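The Phone Table Is Back, and It Wants Your Hallway

By Breretti Home Desk
Tuesday, May 12, 2026
48 comments | 2 shares

Every few years somebody decides the small side table needs a theme. This year it's the landline look: a corded phone, a hardcover, a few flowers in a tiny vase.
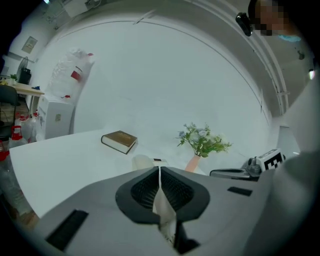
A brown book and a pink vase, two pieces of the look.

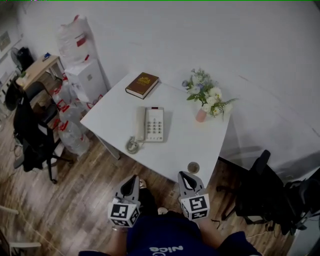
I have my doubts. Skulard sells the idea as a "calling corner," and its spring catalog wants you to believe you'll sit there and talk for an hour. On what line? Most people I know dropped theirs years ago — the jack is behind a bookcase.

The flowers I'll allow. Fake ones have improved, and a small vase takes up less room than the Padetti urns we were all told to buy last July. The book is harder to defend. If it has gold on the cover and never gets opened, it's a coaster with ambitions.

And the cord. Insaurralde charges extra for a coiled one, which will be full of dust in some two weeks. Try the table bare first. You may want the space for mail.

Last updated 2 hours ago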